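Table Habits in Shared Student Housing
Project report, Introduction to Social Research
Celeste Montecinos and Ignacio Rivadeneira
Monday, September 30, 2019

1. Background

Many students who leave home for the first time also leave the family table. In our own families, lunch was a fixed hour and everybody had a place. In the residence, people eat in bed, at the desk, or standing next to the sink. We wanted to know if this change is as strong as it looks, and if students think about it at all.

The literature we read in the course speaks mostly about what young people eat. Much less is written about how they sit down to eat it. For this reason we left nutrition out of the project. We did not ask about calories, diets or money spent on food, although some people wanted to tell us.

2. Questions

Our work had two questions. How often do residents eat a main meal at a table with at least one other person? And which small things in the room or in the day make this more probable?

3. Method

We sent a questionnaire to the residents of two houses, Ledesma and Basus. Ledesma is the older building and has one large kitchen on the ground floor. Basus has a small kitchen on every floor, with a folding table in each. We received 200 complete answers. After that, we did interviews of 60 minutes with residents from both houses, in the common room or in a cafe when the common room was noisy.

The questionnaire was in English only. This was a mistake, and we discuss it in section 6. The interviews were done in English or Spanish, as the person preferred. We wrote notes by hand and compared them the same evening.

4. Results

Residents of Ledesma eat together more often than residents of Basus. We expected the opposite, as the kitchens in Basus are cleaner and closer to the rooms. In the interviews we heard a possible explanation. In Ledesma one must go downstairs to cook, and then it feels strange to carry the plate up again. In Basus the door of the room is a few steps away, so people go back with the food almost without deciding it.

The hour of the meal is also important. Lunch is nearly always eaten alone in both houses, between classes. Dinner is more social, but it moves a lot. One resident of Basus told us that she waits with her dinner until she hears other people in the kitchen. Another said that he listens for the same thing and then waits until they are gone.

Exam weeks change everything. Residents of both houses told us that in those weeks they do not sit at any table except the desk.

5. The set table

A part of the interviews was about setting the table before eating. Most people we talked to do not do it on normal days. They take a fork from the drawer when the food is ready. Some of them, however, have one or two objects which they use with care: a cloth from home, a good bowl, a glass that is not for other people. A student in Ledesma explained that when she puts out a placemat she eats slower and leaves the phone in her bag. She does it also when she is alone.
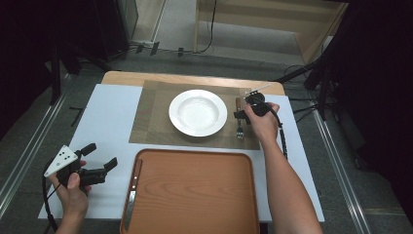 Figure 1. Soup plate and fork on a woven placemat.

We cannot say from our data that a placemat makes anybody eat slower. We can say that people who mentioned such an object talked about their meals with more detail. They remembered what they ate yesterday and with whom. We think this is worth a separate study, maybe with meal diaries.

6. Limits

The two houses are different in many ways, not only in the kitchens. Ledesma has more students in their last year, and they know each other better. Also, the questionnaire in English was tiring for some residents, and several of them left the open question empty. Finally, people who like to eat in company are perhaps more willing to give an interview - we could not control this.

7. Next steps

In November we will repeat the questionnaire in a shorter form, in English and Spanish. We will add one question about where the meal was cooked and another about where it was eaten, as many people mixed the two. The house office of Basus agreed to leave the folding tables open during that month, so we can compare the answers with the first round.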